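Whose Scratch Is It? Condition Clauses in Furnished Sublets

Project report, Introduction to Contract Law
Noiphan College, Nellel
2023-09-05

1. Why I picked this topic

I signed my first sublease last summer without reading past the rent. When I finally did read it (on the bus, with my boxes already upstairs!), I found a paragraph saying I would return "all contents in the condition received, fair wear excepted." I had no idea what condition I had received them in, and neither did the person I was renting from. I have wanted to write about that sentence ever since, and this course gave me the chance.

A sublease is a strange and wonderful document. The original tenant becomes a kind of landlord while still being a tenant, so promises run in both directions, and the person in the middle can end up owing money upward that they can't collect from below. I wanted to see how ordinary forms deal with that when the place comes furnished.
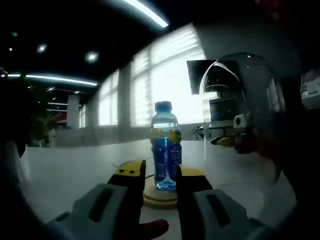

Bottled water with a blue label and a blue screw cap.

2. What I read

I collected 11 sublease forms. Most came from students in the Allilden apartments, who let me read theirs with the names and rent blacked out, and the rest were blanks handed out by Kirnine, the management office for several buildings in Nellel. Taken together the forms had 78 clauses that mentioned furniture, fixtures, contents or damage. I typed every one of them into a spreadsheet and sorted them by who carries the risk: the subtenant, the original tenant, or no one in particular.

That third pile was the surprise for me. I expected harsh clauses and found vague ones. Plenty of forms say that damage "will be charged" and stop there. Charged by whom? At what value, new or used? The passive voice does a lot of work in these documents, and I started underlining it in green.

3. Wear and damage

Every reading we did in the spring unit treats ordinary wear and damage as two different things, and the idea is easy to like. A carpet gets thinner where people walk on it, and that comes with living somewhere. A burn mark by the stove is another matter. The trouble starts in the middle, with things like a loose drawer handle, a faded curtain or a ring on a nightstand.

Only two of the forms tried to describe the middle. One gave a short list of marks that would not be charged for, including small nail holes and faded paint. I loved this clause. It was clumsy and it repeated itself, but two people reading it would probably come away with the same answer, and I can't say that for the shorter, smoother versions.

4. The inventory problem
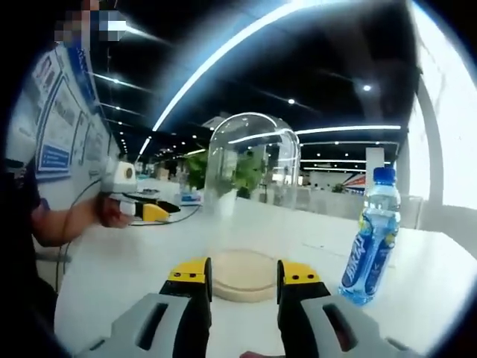
An inventory is the part of the agreement that says what was handed over, and it only helps if both sides would count the same objects in the same way. Kirnine's blank has lined space for this with a single heading, "Items." Suppose the thing to be listed is a clear glass bell jar with a round wooden disk in front of it on a white table. One person writes "display dome," another writes "glass jar, wood base," and a third puts down two separate lines. If the disk is missing in May, the first list hardly helps, the second raises the question of whether a part was lost or a whole, and the third settles it in a second. A court would look at what the parties meant, but it is so much cheaper to have written it down.

My suggested wording is this: "Each object that can be lifted separately is listed on its own line, with its material and any marks present on the first day." It adds some length. I tried it on my own kitchen and filled a page and a half, mostly with mugs.

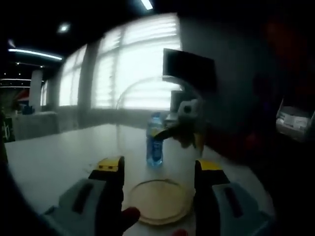 Round clear glass plate with a thin raised rim.

5. Deposits in the middle

Most of the forms let the original tenant hold a deposit, and few say what happens if the building's owner keeps the original deposit for damage the subtenant caused. I drafted a pass-through clause: the subtenant pays the same amount the owner actually deducts, after seeing the owner's written statement. I also added a date by which the statement has to be shared, and left a blank for the number of days, which depends on local rules I did not research for this report.

6. What I would still like to do

I would love to test the rewritten clauses on people moving in and see whether they fill in the list at all. I also left out pets completely, and a pet clause could easily fill another report. Roommates who share one sublease are missing too, and working out who owes what among them is the part I plan to start on next term.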